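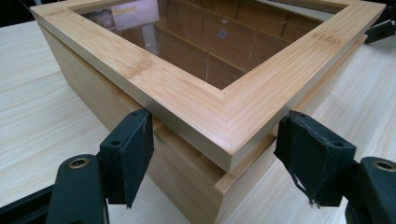
The bamboo box with its glass lid, on the evening of the big sort-out.

16th February

I have been promising myself since before Christmas that I would go through the tea things, and tonight I finally did it, with the radio on low and my old gray cardigan buttoned up to the neck (the furnace is sulking again, and I refuse to call the man out before the cold snap is over, when he'll be less busy and in a better mood). It took me most of the evening, which is ridiculous for one shelf of tea, but I am a slow tidier and always have been. I have to read everything. I have to smell everything. I found a packet of rosehip that must have come with us from the Meder Street apartment, and I stood there with my nose in it for I don't know how long, thinking about that tiny kitchen and the window that wouldn't shut.

The box is really the reason for all of it. Gwenllian Voyle gave it to me when she moved to the coast, and it has been sitting on top of the bookcase ever since with a fern on it, poor thing, as though it were a plant stand. It's bamboo, a nice pale honey color with fine stripes running through it, and there's a pane of glass set into the lid so you can see down inside. I do like the corners of that lid. My father would have run his thumb along them the way he did with every picture frame and drawer he ever met, and he would have said "hm," and from him that was high praise. I used to be embarrassed by it in furniture stores. Now I catch myself doing the same thing, thumb and all, and tonight I even said the "hm."

Anyway, I gave the box a good wipe inside and out and let it air while I made the piles. The keeping pile was mostly black tea, the Brullach breakfast that Peter likes and the smoky one that he says tastes like a campfire. The giving-away pile was every fruit tea anyone has ever handed me at a birthday. I am sorry, but I don't enjoy them, and at my age I think I can stop pretending. I'll take them down to the break room at the library, where things like that vanish before lunch. And then there was a third pile, which was only for things I couldn't decide about, and that one kept getting bigger until I had to be stern with myself and put the kettle on.

While the kettle was going I called Gwenllian, partly to tell her that her box had come down off the bookcase at last and partly because I hadn't heard her voice since New Year's. She laughed so hard about the fern! She said she bought the box at the Plirkent craft fair, years ago now, and that she had meant it for her sewing patterns, but they turned out to be a half inch too wide and she was too stubborn to fold them. So it held buttons for a while, and then letters, and then nothing, and then it came to me. She's well, I think. Her hip is better and she has taken up walking to the harbor and back before breakfast. The bakery there puts cardamom in everything, and she has promised to mail me some buns, though I can't imagine what state they would arrive in. We talked for so long that the water went cold and I had to boil it again. 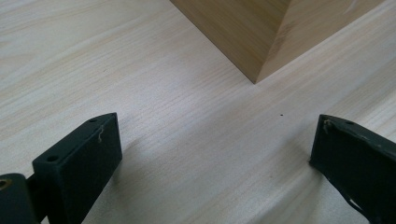
I did think about lining the box with something. I have that remnant of green felt from Ruth's school play, folded in the closet under the stairs, and I got as far as bringing it out and finding the good scissors. Then I looked at the plain bamboo and thought, no, leave it alone. Felt holds on to smells, and I would only end up with Earl Grey in everything until the end of time. So the felt went back under the stairs, where it will probably stay until Ruth has children and they are in plays of their own.

What I would like, come April, when the light gets around to that side of the kitchen again, is to move the whole business closer to the window. The mugs could go on the hooks and the box could sit on the counter beside them, and nobody would have to stretch up to the high shelf anymore. Peter says the sun will be bad for the tea with a glass lid. He is probably right, which is annoying, as he has never once in his life put a packet back where he found it and I don't see why he should have opinions on storage. Perhaps the corner by the bread bin, then. I'll try it in both places and see which I get used to.

I wrote myself a list of what we're low on, and it came to 7 things, mostly sugar and string and other dull stuff. The Birhane store on the corner will have nearly all of it and I can stop there after my eye appointment. I mustn't let myself buy more tea, though they do have that lovely loose Assam in the big jar by the register, and the young woman there always lets me smell it first, which is fatal.

Peter came in just as I was sweeping up the last of the crumbs and dust, and he asked if there was any of the lemon and ginger left. It was, of course, at the very bottom of the giving-away bag. I dug it out for him. He's drinking it now in the other room with the hockey on, and I'm going up to bed with my book.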